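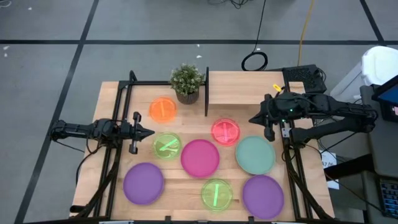 Camper Kitchen Tips I Tried, and Which Ones I Kept

I have been cooking in the back of one camper or another for long enough to have read all the tip lists. Most of them copy each other. A good number seem to have been written by people whose van has never left the driveway. I went through the ones that come up most often and tried them on the road between Bremedow and the coast, a 170 mile run with plenty of bad pavement. My van is a high-top with a two-burner stove, a small sink and a 12 volt fridge, so if you have a big motorhome with a real oven, some of this won't apply.

Put a damp towel between your plates

Works, sort of. A damp towel does stop the rattle. It also smells like a wet dog by the second morning, and if you forget it in August you will throw it away. I use squares cut from an old yoga mat. Dry, free, and they wash up in the sink. The rubbery shelf liner sold for campers is the same idea at a higher price. I bought a roll of the Statum liner and it was fine for one season, then it started leaving crumbs on everything. The yoga mat is still going.

Use a tension rod to keep the cabinet from spilling

Every list has this one. A tension rod holds in a bathroom that stands still. In my overhead cabinet it let go on the first hard left turn and I had a can of beans roll under the brake pedal. Please think about that before you copy it. If your latches are weak, replace the latches. A push-button latch takes a drill, two screws and half an hour, and you will hear it click when it's shut.

If you can't drill because the van is rented, move everything heavy down low and keep the overheads for bread, chips and paper towels. Let them fall. They won't hurt anything.

Freeze your water jugs instead of buying ice

One of the few I'd call good without arguing. The jug keeps the cooler cold and you drink it later. Leave a few inches of air at the top or the jug will split. The part the lists skip is that a full-size jug takes a long time to freeze solid in a home freezer, so start two nights before. Mine went in the evening before we left, once, and had slush in the middle by breakfast.

Give everybody a color

The claim is that if each person gets a plate and bowl in their own color, they will wash their own. I would love to meet this family. The color part does help you see whose dish is still sitting on the picnic table at nine at night, but seeing it and getting it washed are two separate things. Cheap plastic in bright colors is good for camping anyway. It is light, it doesn't chip, and a purple plate is easier to find in the grass than a tan one.

Two things to check before you buy a stack of it. Look on the bottom for whether it can go in a microwave or a dishwasher, and if it doesn't say, assume it can't. Then see if the pieces nest. A bowl with a wide rim takes up far more cabinet than you'd think in the store, and a set that doesn't nest will fill a camper cupboard all by itself.

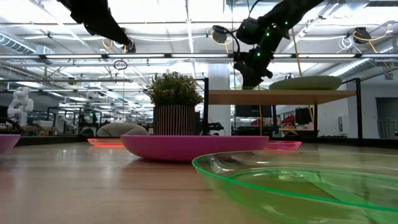 Clean stained plastic by leaving it in the sun

I expected this to be nonsense. Tomato stains on a white plastic bowl did fade after two long afternoons on the roof rack. They did not go away. Turmeric faded more than tomato, which surprised me. Lemon juice on top made no difference I could see, so save the lemon for the fish.

What helps more is wiping the bowl with a little cooking oil before the sauce goes in. It takes a few seconds and less color sticks. Baking soda paste got the rest off, along with some of the shine. If you care about the shine, leave the stain alone.

Wash dishes by driving

You will see this every summer: put dirty dishes in a tub with hot water and soap, snap the lid on, and let the road do the scrubbing. I tried it with three bowls and a saucepan. The lid leaked. The oatmeal was still there when we got to Ibarra, only now it was on all the dishes in place of one. There was also soapy water in the step well, and a greasy line on the floor mat that I still haven't gotten out.

Scrape, wipe with a paper towel, then wash. If you wipe first you can do a whole supper in very little water, and your gray tank will smell better for it.

Put a box of baking soda in the fridge

Harmless, and I couldn't tell you it did anything. What got rid of the smell in mine was pulling out the door gasket as far as it would go and cleaning the fold with a toothbrush. There was old milk in there. Check yours. Then prop the door open whenever the van is parked at home with the power off. A rolled-up dish towel over the top of the door does the job, and the little plastic vent hooks they sell do the same job for money.

Vinegar in the fresh water tank

Opinions run hot on this. Vinegar is good for scale in the kettle and around the faucet. I don't trust it to clean a tank that has sat all winter, and you shouldn't either. Follow the directions in the manual for your van, including how long to leave the cleaner in and how many times to flush. Ours takes three flushes before the taste is gone. If you have lost the manual, ask a dealer for the page.

Never use vinegar and bleach together, or one right after the other without a full rinse between. I have seen a tip page that suggests exactly that, and it makes a dangerous gas. 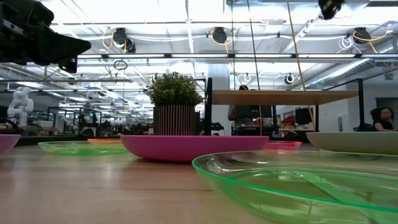

Buy a folding table with a bamboo top

The tip says bamboo stays cooler in the sun and cleans up easily. Cooler than metal, yes, though anything is. Mine got a ring from a hot pan the first night and a split along one edge by the end of the second trip. I went back to a plain folding table and a cutting board. Any wood or bamboo top wants to be wiped and dried before you fold it away, and it wants a trivet. If you aren't the sort to do that at the end of a long day, buy something uglier.

Cook everything in foil packets so there is no washing up

Half true. There's no pan to wash. There is the board, the knife, the bowl you mixed it in, the tongs, and a pile of torn foil with potato stuck to it that you can't recycle. Packets are nice over a fire. Over a gas ring they burn in the middle and stay raw at the ends. A skillet with a lid beats them on every count except looks.

Heat the van with the stove

Don't. I am only putting it in as it keeps turning up, usually with a clay flowerpot set over the burner. A stove in a closed van uses up the air and gives off carbon monoxide, and the flowerpot changes nothing about that. Crack a window and run the roof vent whenever you cook, even when it's cold out, and test the alarm before each trip. Put on a hat.

Keep chocolate and butter in the sink cabinet

The theory is that the water tank keeps that cabinet cool. I hung a cheap thermometer in mine at the Erkgate campground. It read 72 degrees at seven in the morning and I didn't bother to look again, as the chocolate had told me the rest by lunch. Use the fridge. Butter in a screw-top jar stays put and doesn't pick up the onion.

Store spices in pill boxes

I wanted this to work. The weekly kind has lids that pop open if you look at them wrong, and cumin gets into everything. Small screw-top jars with the name written on the lid take up barely more room. You need salt, pepper, chili flakes and one blend you like, so leave the rest of the rack at home.

Hang your fruit in a net

Good for onions and garlic. Peaches bruise on the first day from swinging into the wall. Bananas are a loss wherever you put them, so eat those before you leave.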